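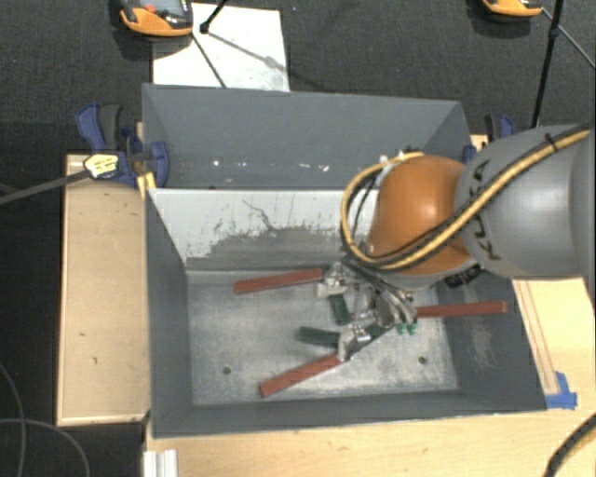
Haushaltshilfen in Ivero: Vermittler Gotis schafft die Sternchen ab

Ivero, 29.9.25. Wer in Ivero eine Kinderfrau, eine Putzhilfe oder jemanden für die Großmutter sucht, kommt an Gotis kaum vorbei. Die Agentur vermittelt Personal in Privathaushalte, und bisher durften die Haushalte dieses Personal hinterher mit einem bis fünf Sternen bewerten. Damit ist ab Oktober Schluss. Künftig bewerten die Angestellten die Haushalte. Die Reaktionen der Kundschaft fielen so aus, wie man es von Menschen erwartet, die ihr Bügelzimmer noch nie jemandem freiwillig gezeigt haben.

Am Montag lag die Mitteilung in den Postfächern, höflich im Ton und 26 Absätze lang. Im vierten steht, dass die Sternchen »ihren Zweck erfüllt« hätten. Im siebzehnten steht, worum es geht: Jeder Haushalt bekommt ein Profil, das Bewerberinnen und Bewerber vor der Zusage lesen können. Erfasst wird, ob pünktlich gezahlt wird, ob die vereinbarten Stunden stimmen und ob die Aufgaben dem entsprechen, was im Vertrag steht. Ein Freitextfeld gibt es auch. Vor dem Freitextfeld fürchtet sich die Stadt.

»Wir hatten Familien, die bei drei Kindern, zwei Hunden und einem Wochenendhaus von leichter Mithilfe sprachen«, sagt Candela Nieto, die Geschäftsführerin. Die Probezeit sei in solchen Fällen meist kurz gewesen, gelegentlich kürzer als das Vorstellungsgespräch. Der Ärger landete dann bei der Agentur, die neu suchen musste, und zwar zum alten Preis, denn die Nachbesetzung im ersten Vierteljahr ist bei Gotis im Honorar enthalten. Man darf vermuten, dass dieser Umstand die Reform beschleunigt hat. Nieto spricht lieber von Fairness.

Den Anstoß gab eine interne Auswertung. In 169 Fällen war ein Arbeitsverhältnis im vergangenen Jahr vorzeitig beendet worden, überwiegend von der Seite, die bisher keine Sterne vergeben durfte. Als häufigster Grund wurden Aufgaben genannt, von denen vorher keine Rede war. Auf Platz zwei: unbezahlte Abende. Weiter hinten folgt ein Papagei, der offenbar in mehreren Meldungen vorkommt, laut Agentur aber immer derselbe ist.

Carmela Bermúdez betreut seit Jahren Kinder im Stadtteil Peñalver, derzeit Zwillinge im Vorschulalter. Sie hatte einmal 4,2 Sterne. Der Abzug kam von einer Familie, die ihr Essen gelobt, ihre Geduld gerühmt und dann drei Sterne vergeben hat, weil fünf »für etwas Außergewöhnliches« reserviert seien. »Ich habe ihrem Sohn das Lesen beigebracht«, sagt Bermúdez. »Vielleicht hätte es Latein sein müssen.« Sie will das neue Formular ausfüllen, sobald es freigeschaltet ist, und hat sich für das Freitextfeld schon Notizen gemacht. Auf zwei Seiten, beidseitig.

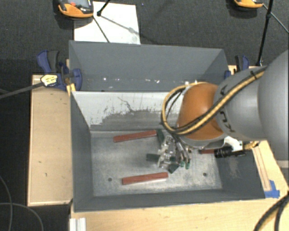 Greifer in der grauen Blechwanne, neben ihm ein dunkelgrüner Block.

Weniger heiter sieht es Benito Urquijo, der einen Zusammenschluss von Privathaushalten in Ivero vertritt. Dass es einen solchen Zusammenschluss gibt, erfuhr die Öffentlichkeit durch sein Protestschreiben. Darin ist von einem Pranger die Rede, von der Unverletzlichkeit der Wohnung und, etwas überraschend, von der Qualität des städtischen Leitungswassers. Urquijo verlangt, dass Haushalte ihre Profile vor der Veröffentlichung lesen und korrigieren dürfen. Auf die Frage, ob die Angestellten dieses Recht bei den Sternchen auch gehabt hätten, antwortete er, das sei ein völlig anderer Vorgang gewesen.

Ganz unrecht hat er in einem Punkt nicht. Ein Haushalt ist kein Betrieb, und in einer Stadt von der Größe Iveros weiß man schnell, wer gemeint ist, wenn im Profil von einer Wendeltreppe und einem Flügel die Rede ist. Gotis hat deshalb zugesagt, Adressen und Namen erst nach der ersten Kontaktaufnahme freizugeben. Freitexte werden vor der Veröffentlichung gelesen, Beleidigungen gestrichen. Für die Abgrenzung zwischen Beleidigung und Beschreibung ist Inmaculada Salcedo zuständig, die in der Agentur bisher die Verträge geprüft hat. Sie rechnet mit Mehrarbeit.

Geprüft wird auch das Geld. Wer über Gotis jemanden einstellt, muss künftig mindestens 19 Euro in der Stunde zahlen und die Überstunden monatlich bestätigen. Bleibt die Bestätigung zweimal aus, ruht das Profil, und mit ihm die Suche nach Ersatz. Eine Familie kann sich mit einer Gebühr von 200 Euro wieder freischalten lassen. Das Geld soll den Beschäftigten zugutekommen, denen die Stunden gefehlt haben. Ob es dafür reicht, hängt vermutlich vom Wochenendhaus ab.

Die Konkurrenz hat die Lage schnell erfasst. Skatorico, der zweite Vermittler am Ort, wirbt seit dem Nachmittag mit dem Satz »Bei uns bleiben Sie Gastgeber«. Dort gibt es die Sterne weiterhin, neuerdings sogar halbe. Die Zahl der Anfragen von Familien sei sprunghaft gestiegen, heißt es aus dem Unternehmen. Zur Zahl der Bewerbungen machte man keine Angaben und bat darum, die Frage schriftlich zu stellen. Die Antwort auf die schriftliche Frage steht aus.

Unter den Angestellten ist die Begeisterung nicht einhellig. Telmo Arroyo, der in Ivero ältere Menschen im Alltag begleitet, hält den Bogen für gut gemeint, möchte aber nicht, dass seine Arbeitgeberin ihn liest. Sie ist 91, zahlt auf den Tag genau und schummelt beim Kartenspiel. »Das müsste ich wahrheitsgemäß eintragen«, sagt er. Eine Rubrik dafür sei allerdings nicht vorgesehen, und ins Freitextfeld schreibe er es nur, wenn sie ihn noch einmal beim Aufstehen vom Tisch in die Karten schaut.

Für bestehende Verträge gilt eine Übergangszeit bis zum Jahresende. Haushalte, die nicht bewertet werden möchten, können kündigen, müssen die laufende Vermittlung aber bezahlen. Wer bleibt, bekommt in den nächsten Tagen einen Fragebogen zur Selbstauskunft: Zahl der Zimmer, Zahl der Kinder, Haustiere mit Angabe des Temperaments. Die ersten Bögen sind nach Angaben der Agentur schon zurück. In der Rubrik »Besonderheiten« steht bislang auf allen: keine.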